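**Ticket 3776: right gripper reports "holding" after release; grip force drift on bottle pick**

Product: Arura two-arm bench kit, evaluation unit
Supplier: Brarix
Site: Drovedley test room
Opened: November 2019
Priority: 2
Status: closed, two items carried to the evaluation report

**Reported problem**

The right gripper closes on a water bottle and lifts it without trouble. After the release command the fingers open to the full width, but the status field stays at "holding". The next pick is refused with a "hand occupied" message. The operator has to restart the hand controller to continue. The left hand does not do this with any object tried so far.

A second complaint was filed under the same number by the evening shift: the bottle is squeezed harder late in a run than at the start. Same grip setting, same type of bottle. We kept both in one ticket until there was reason to split them.

**Setup at time of report**

- Kit on the white table, both arms mounted on the near side
- Controller software as delivered, no local changes
- Task script: Lumbao pour sequence, stock version
- Grip setting on right hand: 38 percent
- Grip setting on left hand: default
- Finger pads: as shipped

The pour sequence expects the right hand to take the bottle and the left hand to steady a plastic cup. The bottle cap stays on for all runs under this ticket. No liquid is poured until the release fault is closed.

**Log**

*Entry 1.* Reproduced on the first attempt. Bottle picked, lifted, put down, released. Fingers open. Status reads "holding". Sent the release command again with no change. Restarted the hand controller, status cleared.

*Entry 2.* Ran the same sequence with no bottle. The fingers close to their stop, status reads "closed, empty", release works, status clears. The fault needs an object in the hand.

*Entry 3.* Swapped the pick object for a foam block from the spares box. Status clears every time. Went back to the bottle and the fault returned on the second pick. Sent the status dump to Brarix support.

*Entry 4.* Reply from Brarix. They asked for the cable routing to be checked, as a strained finger sensor cable can hold the last reading. They also asked for a run at a lower grip setting.

*Entry 5.* Checked the routing on the right arm. The cable has enough slack at the wrist through the full range of the pour sequence. Connector at the hand reseated. Connector at the base reseated. No damage found on the jacket. Fault still present afterward.

*Entry 6.* Stopped the script at the hold step with the bottle in the right hand and left the arms powered. Read the raw finger values from the service page. 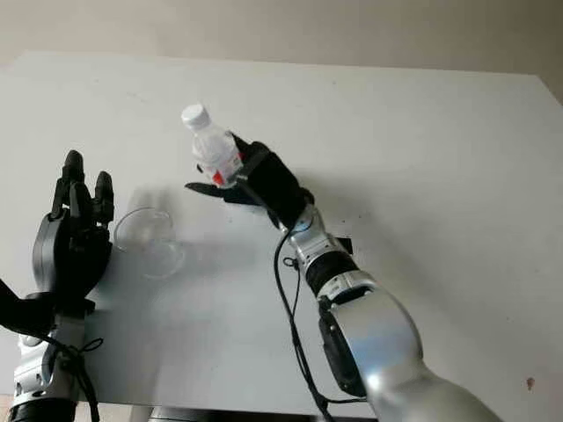

The raw values at the hold step were steady. The thumb channel read higher than the two finger channels, and the difference stayed the same when the wrist was turned a few degrees either way. On release, the finger channels went to zero and the thumb channel stopped a little above the "empty" limit. That is the stuck status. The hand is open, but the controller compares all three channels against one limit and one of them does not pass.

*Entry 7.* Sent the raw values to Brarix. They confirmed that the limit is shared by all channels in this version and cannot be changed from the operator page. They suggested running the zero routine before each session with the hand open and pointing up.

*Entry 8.* Ran the zero routine on both hands as suggested. Took several picks with the right hand. Status cleared after each one. Left the kit on and ran the sequence through the afternoon. Fault came back late in the run, with the thumb channel again resting above the limit.

*Entry 9.* This ties in with the second complaint. If the thumb zero moves during a run, the controller works from a wrong starting point and the grip changes with it. Support agreed this was likely and asked for a long run with logging on.

*Entry 10.* Long run done, 400 cycles, logging on, grip setting unchanged. The thumb zero moves in one direction only. Finger zeros do not move by any amount that matters. Log file uploaded to the Brarix support folder. The first upload was rejected for size and had to be sent as two files. Their page gives no size limit, so please note this for other sites.

*Entry 11.* Brarix read the log as a faulty thumb sensor board and shipped a replacement. The board arrived without the small retaining clip listed in the service sheet. Reused the clip from the old board.

*Entry 12.* Board fitted. The service sheet shows the screws on the wrong side of the housing for a right hand. The drawing is correct for a left hand and appears to have been used for both. Zero routine run after fitting.

*Entry 13.* Repeated the long run with the same settings and the same number of cycles. No stuck status. Thumb zero stays with the finger zeros to the end of the log. Grip at the last cycle matches grip at the first within the tolerance in the product sheet.

**Cause**

Drift on the right thumb sensor board. The single shared "empty" limit turned a small drift into a stop that needed a controller restart.

**Fix**

Right thumb sensor board replaced. No software change at our end. Old board returned to Brarix under the evaluation terms.

**Workaround for other units until a board is supplied**

1. Park both arms.
2. Open the hand fully and point it up.
3. Run the zero routine from the service page.
4. Wait for the status to read "closed, empty" on a test close before loading the script.
5. Repeat at every break in the run.

Restarting the hand controller clears the message but does not correct the zero.

**Carried to the evaluation report**

- Shared limit for all channels. Brarix has logged a request for separate limits and gave no date.
- Service sheet drawing for the right hand.

The missing clip was sent separately and is in the spares box. Pouring runs may start once the table has been covered. Reopen under this number if the status sticks again on the right hand; use a new ticket for the left.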